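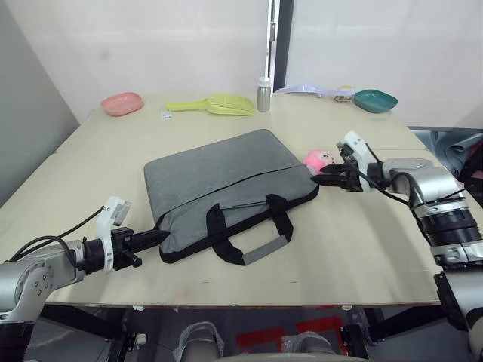 Chapter 4
Reading a Ring: Hallmarks, Wear and Repair

My first teacher in the trade, Hanne Mogensen, wouldn't let me look at a stone until I'd spent a good long while looking at the back of the ring. I was nineteen and I thought this was mad (the stone is the pretty bit!), but I've done it her way ever since, and it's how I'd like you to work through this chapter. Old jewellery is made to be seen from one side, so the maker, the mender and the years all leave their notes on the other. You already look at ordinary things like this without thinking. Take a grey padded laptop bag with black piping along its edges: if you wanted to know how much use it had seen, you'd go to the corners and the handle straps before you bothered with the big flat side. A ring has its corners and straps too, and they're the shank, the claws and the gallery under the setting.

In Chapter 3 we dealt with weighing and with telling solid gold from plate. I'm going to assume you've got a loupe by now and that you've stopped holding it at arm's length. Bring it right up to your eye, then bring the ring up to the loupe. It feels silly for a day or two and then it doesn't.

We'll start with marks. A British ring will often carry a maker's mark, a fineness mark and the mark of the office that tested it, and with luck a date letter as well. I say "with luck" because the inside of a shank gets rubbed by a finger every day it's worn, and resizing can take a mark clean off. When Rosalind Szabo and I catalogued the Bisgaard collection we went through 1,078 rings, and I can still remember the joy of a crisp, complete set of marks turning up late in the afternoon – I made everyone come and look!

A missing mark doesn't make a ring a fake, and a lovely sharp mark doesn't make it right. Marks get cut out of worn-out pieces and let into new ones. Breathe on the metal and look for a seam while the mist clears. Solder often shows up as a line of slightly different colour.

After marks we'll move on to wear. Gold is soft, and claws thin out at the tips long before they break. You'll learn to judge how much metal is left, when a claw can be re-tipped and when the whole head needs replacing. I've borrowed a good deal here from Līga Avotiņš, who has re-tipped more claws than I've had hot dinners and was kind enough to correct my first draft (in red, all over it).

The last part is about repairs, good and bad. Look out for grey blobs of lead solder, which turn up on perfectly nice old rings and make any later work a misery.

Before you read on, find a ring you're allowed to handle, turn it over and write down everything you notice. Keep the page, as you'll need it for the exercise on shanks.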